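Search this site Search Go

We use cookies to remember your settings. Accept Manage

Posted October 28, 2024

Come fix computers next to a robot (paid, Firnmont)

Hi! I run the repair bench at Steresel, and I'm looking for 2 people who like taking old desktops apart and don't mind sharing the table with a machine that's still learning the job. We refurbish office towers, and since July we've been trying to find out which bench chores a robot can really take off our hands. My guess so far? Fewer than the brochures say, more than I expected (and I've been grumpy about this stuff for years).

Unscrewing side panels I'd hand over tomorrow. Processors are another story. You've got a socket full of tiny pins, a chip that has to go in flat and the right way around, and old paste that gets on everything it touches.

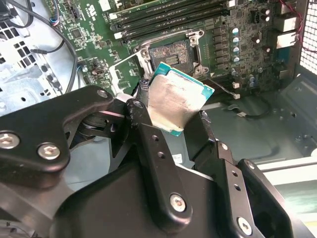
Processor in the gripper, socket open, old thermal paste still on the chip.

So what would you do? Drive the arm through swaps, do the same swaps by hand, and tell me bluntly where the machine is slower, clumsier or (it happens!) better. You don't need to code. You do need steady hands, some experience building or repairing PCs, and the patience to do one boring step over and over, because our goal is 1,000 logged swaps.

Shifts are short, parking is free, and the coffee is decent. Send me a few lines about the last computer you fixed, care of Steresel, 82 Chávez Street, Firnmont. No résumé needed.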